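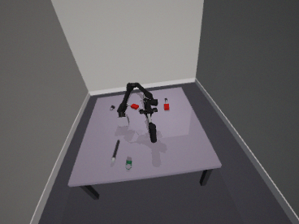 Benedita Seixas did not plan to spend February picking up a padlock. She runs the simulation work at Jirine, a small group that trains arm controllers from recorded examples, and she had expected to be writing code.

"We had the learning part ready before we had anything to feed it," she says. "So I put the headset on and started collecting."

Each example is one short run. The operator steers a simulated arm over a table, does one thing with one object, and the software saves every joint position along with the camera views. The objects are moved before the next run. Seixas and her colleague Adelmo Caruso work in blocks of 30 runs and then change places.

"After that your hands get lazy," Caruso says. "You start taking the same path every time, and the model learns the path. It doesn't learn to look."

He wants clutter on the table, including things the arm has no business with. An early set, kept under the name Tesonitz, had one object per run. The controller trained on it did well until a second object was put down. 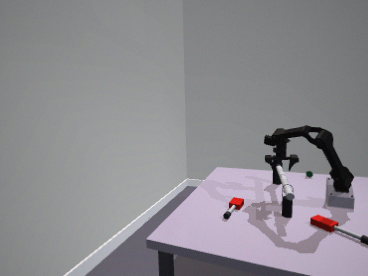 Long, thin things take the most patience, Seixas says. A rod can be held in many places, and most of them are bad. "With a cube you close the fingers and you're done. With a rod you have to decide where, and two people won't decide the same way."

They argued over that for a while. Caruso wanted one agreed grip for each shape. Seixas wanted the differences left in, and for now she has won - the runs are tagged by operator, so they can be separated later.

Failed runs are kept too, in their own folder. In the last block, 29 were marked good and one was not. Caruso had dropped the object and picked it up again.

"I'd like more of those," Seixas says. "A real arm is going to drop things."

The next set will have 5 operators, among them Hye-jin Hwang, who has never driven an arm. Seixas has asked Caruso not to coach her.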